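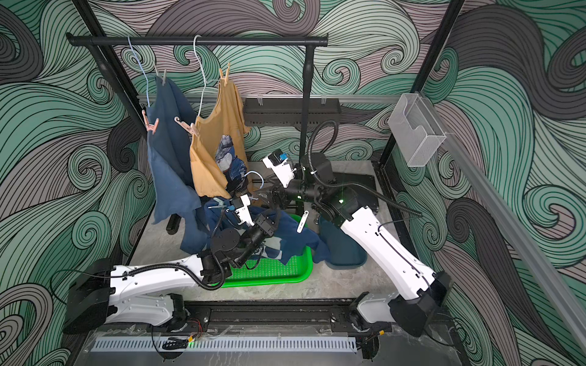
Who is the Flevton Mending School for?

Anyone who owns clothes and would like them to last longer. Most of our students have never sewn more than a button when they walk in, and plenty haven't done that either. We teach adults and teens from twelve up, and we start from threading the needle.

About the school
By Toon Brouwer, July

We teach people to look after what they wear. That means darning, patching, hemming, replacing zippers, getting stains out, washing wool without crying over it, and (a class that fills up faster than any other, which still surprises me) ironing a shirt properly. I started the school with Spyros Vlachou after the two of us spent a winter fixing coats at a folding table in the Hallthorpe library. People would drop off a coat, and then they wouldn't leave! They pulled up a chair and asked what kind of stitch that was. By spring we were spending more time explaining than sewing, and Spyros said we should probably just call it a class.

He came to it from the trade. His family ran Vlachou Cleaners on Mill Street, and he grew up behind the counter learning which spots come out with cold water and which ones need patience. I came to it from the other side, as a high school shop teacher who got tired of throwing out work pants with one bad knee. We still argue about thread. He likes polyester for nearly everything because it's strong, and I'll use cotton on cotton until the day I retire. You'll hear both sides in class and you can pick.

What we teach

The beginner course is called First Stitches and runs for 9 weeks, one evening a week. You bring your own clothes from the very first night. We don't do practice squares, or at least not for long, because a practice square goes in a drawer and a mended sleeve goes back on your arm. By the middle of the course most people have done a hem, a seam repair, a couple of buttons and a patch, and the second half is darning, zippers and whatever has turned up in the bag from home.

Then there's Wash Day, our laundry class. It's one long Saturday, with a break for lunch, and it's my favorite thing on the calendar. Spyros teaches it and he gets very excited about water temperature. You learn to read care labels, sort by fabric as well as by color, treat grease, grass, wine and ink, and dry things so that they keep their shape. Sweaters dry flat on a towel. Shirts go on a hanger while they're still damp, with the top button done up and the collar smoothed by hand, and if you do that well you can skip half the ironing. Pants hang from the cuffs, so the weight of the waistband pulls the legs straight. None of it is hard, it's just the kind of thing that used to get passed along at home and often doesn't anymore.

The third course is Zippers and Linings, for people who have finished First Stitches or can show us something they've made. It's slower and fussier and there is some unpicking involved. Okay, a lot of unpicking. But the first time you put a new zipper in an old winter jacket and it runs all the way up, you will want to show strangers on the bus.

How classes work

We keep groups small so that both of us can get to every chair. There are two teachers in the room for every evening class, and we walk around the whole time. The machines are ours, all the same model and all set up the same way, so you can sit anywhere. If you'd like to learn on your own machine, please bring it! Bring the foot pedal too. (We have a shelf of spare ones and none of them ever fit.)

Needles, thread, pins, chalk and patches are included in the price. We buy most of our thread from Cerico, a small supplier that lets us order odd colors by the single spool, so there's a good chance we can match your green.

If you miss a week, come to the open table on the next one and we'll catch you up. There's no test and no certificate. A few people have asked for one, and Spyros has offered to sign their mending.

The coat rack

Every fall we run a coat drive with the Hallthorpe library, where all this began. People bring in coats they've outgrown or given up on, our students repair them, and they go out again free to anyone who needs one. Last year 300 coats went out the door, all of them warm, and all of them with working pockets, which I insist on. Students choose what they want to work on. Some pick the quick jobs and get through a stack in an evening, and one pair of sisters spent most of October relining a single gray wool overcoat that neither of them could stand to see thrown away. It looked terrific.

If you have a coat to give, we're glad to take it with holes, missing buttons or a dead zipper. Please empty the pockets and give it a wash if the label allows it. We can't take fur or anything with mildew.

Finding us

We're upstairs from the hardware store in Flevton, with the entrance on the side by the bike racks. There's an elevator at the back of the store during shop hours, and in the evening you can ring the bell and one of us will come down and let you in that way. The doors open at 6:30 p.m. and class starts at 7, so there's time for coffee. Visitors are welcome to sit in on an evening before signing up. Bring something with a hole in it.

Last updated: July

Contact | © Flevton Mending School | Back to top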